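How to Steam Filled Buns in a Stockpot

You don't need a bamboo steamer to make soft steamed buns at home. A deep stainless steel pot, a rack that fits inside it, and a lid will do the job. The dough is the same one I use for plain buns, and the filling is up to you.

Read through the steps once before you start. The dough waits for no one after the second rise, so the water should be heating before you need it.
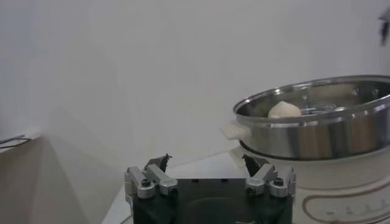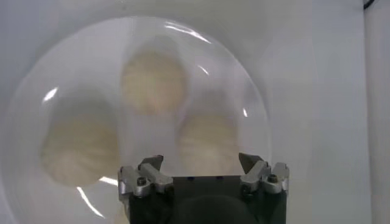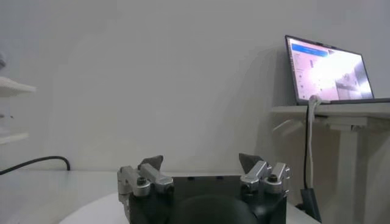 What you need

For the dough: 3 cups all-purpose flour, 1 cup warm water, 2 teaspoons instant yeast, 2 tablespoons sugar, 1 tablespoon neutral oil and half a teaspoon of salt. A low-protein flour gives a whiter, softer bun. I use Hulline, but any store brand works.

For the equipment: a wide pot with a lid, a metal rack or trivet, parchment paper, a clean dish towel, and a cover for the buns while they rest. A cake dome is good for this. A large upside-down bowl is fine too.

Make the dough

Stir the yeast and sugar into the warm water and wait five minutes. Put the flour and salt in a bowl, pour in the liquid and the oil, and mix until there are no dry patches. Turn it out and knead by hand for ten minutes. The dough will be rough at first and then smooth out. If it sticks to your hands after five minutes, add flour a spoonful at a time.

Shape the dough into a ball by pulling the edges under until the top is tight. Set it in an oiled bowl or pot, cover it, and leave it somewhere warm until it doubles. In my kitchen that takes an hour in summer and closer to two in May, when the heat is off but the house is still cool.

Make the filling while you wait

I like ground pork with cabbage, ginger and scallion. Chop the cabbage fine, salt it, and squeeze it hard after ten minutes. A wet filling soaks through the bottom of the bun. Season with soy sauce, a little sugar and white pepper, and chill it — cold filling is much easier to wrap.

Red bean paste works well for a sweet version. The Peng paste is thick enough to use straight from the package. Thinner ones need a few minutes in a dry pan over low heat.

Shape the buns

Press the air out of the dough and knead it again for two minutes. Roll it into a log and cut it into 12 pieces. Keep the pieces you aren't working on under the towel.

Flatten one piece with your palm, then roll it into a circle with the edge thinner than the middle. Put a tablespoon of filling in the center. Pleat the edge all the way around with your thumb and finger, turning the bun as you go, and pinch the top shut. Your first few will look uneven. They taste the same.

Place each bun on its own square of parchment. Cover them and rest for 20 minutes. They are ready when they feel light and a gentle poke fills back in slowly.

Steam the buns

Put the rack in the pot and add water to just below it. Bring it to a boil, then turn the heat down to medium. Set the buns on the rack, still on their parchment, with an inch or more between them. They spread quite a bit.

Wrap the lid in the dish towel and tie the corners over the handle, well away from the burner. The towel catches the drips that would otherwise leave wet spots on the buns. Cover and steam for 12 minutes for bean paste or 15 for pork. Don't lift the lid.

Turn off the heat, tip the lid open a crack, and wait three minutes before taking it off — a sudden drop in temperature can make the tops wrinkle. Between batches, check the water and top it up from a kettle.

Storing and reheating

Cool the buns completely on a wire rack. They keep for three days in the refrigerator, or two months in the freezer if you wrap them one by one. Steam refrigerated buns for five minutes and frozen ones for ten. For the microwave, wrap a bun in a damp paper towel and heat it for 30 seconds.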